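Clarnthorpe gin takes shape in the old butter factory

Members who came to the winter tasting will remember the unlabelled bottle at the end of the table. It was the third trial batch of a dry gin from Trevaskis, the small distillery in Triltville, and the finished version goes on sale this month under the name Clarnthorpe. The name comes from the lane behind the building.

Trevaskis has made apple brandy since it opened and had not planned on a gin. The brandy needs years in the barrel and the still sits idle for much of the spring. Rochelle Prendergast, the head distiller, started running small botanical trials in the gaps, mostly for the staff to drink. The base spirit is wheat, bought in. The juniper is bought in too. The lemon myrtle and the bush pepper come from growers within an hour's drive, and the apple peel is left over from the brandy side.

Three recipes were tried. The first was heavy on the pepper and was dropped. The second had more citrus and sold well enough at the cellar door in plain bottles, but it went cloudy when tonic was added and the bar owners in town did not like that. The third cut back the peel and rested the botanicals in the spirit overnight before distilling. Apart from a small change to the myrtle, it is the one now being bottled.

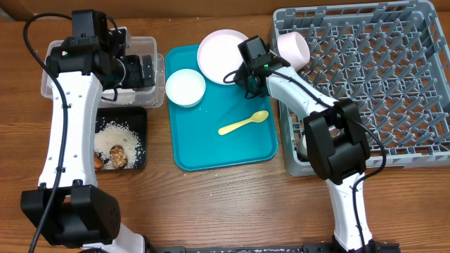 Heather Hoani told us she preferred the second recipe, cloudiness and all, and would have bought a case of it if there had been any left. She thinks the new one is a better gin for a martini but has lost some of the apple, and she asked whether the distillery would consider keeping the old recipe going for the cellar door.

We put that to Rochelle. The answer for now is no. The still is small and every change of recipe means a full clean, so one gin is all they can fit around the brandy. She has kept her notes from the second batch and said it could come back as a winter release if enough people ask.

The first run of Clarnthorpe is 800 bottles. Most of those are going to bars and bottle shops in the district, with the rest held for the cellar door. Bavix is doing the distribution outside Triltville, so members further afield should ask their local shop to order through them. Delivery to shops began earlier this month and there have been a few delays with the cartons, which arrived in the wrong size and had to be sent back.

On the nose it is mostly juniper and lemon myrtle. The pepper comes in late and stays a while. Our tasting panel marked it blind against a range of other dry gins and it averaged 91, the highest score we have given a local gin. The panel liked it best with plain tonic and a strip of lemon. With flavoured tonics the myrtle was lost. One taster found it a little oily when served straight from the freezer and suggested the fridge instead.
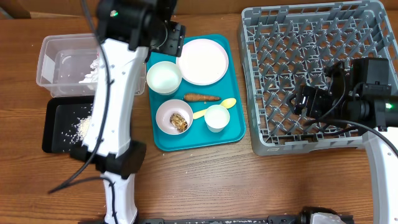
It was also said by one of the panel, who asked not to be named, that scores for local spirits tend to run high when everybody has met the distiller, and that members should try a glass at a bar before paying for a bottle. That is fair, and the bottles were poured behind a screen for that reason. We will run the same tasting again in the new year with bottles bought off the shelf.

Rochelle will be at our next meeting on Thu 23 October to talk about the recipe trials and pour the gin next to the current brandy. She is also bringing a sample of the unaged apple spirit, straight off the still, for anyone who wants to taste what goes into the barrel. Please tell the secretary if you are coming so that we have enough glasses. Water and plain crackers will be on the tables. If you are driving, the spittoons will be out as usual.
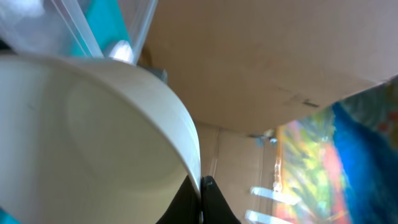 Cellar door hours

Trevaskis is open Friday to Sunday from 11 am until 4 pm. Tastings are free for members on showing a current card. Groups of more than four should ring ahead. Still tours have stopped until the brandy season is over. Parking is at the rear, off the lane.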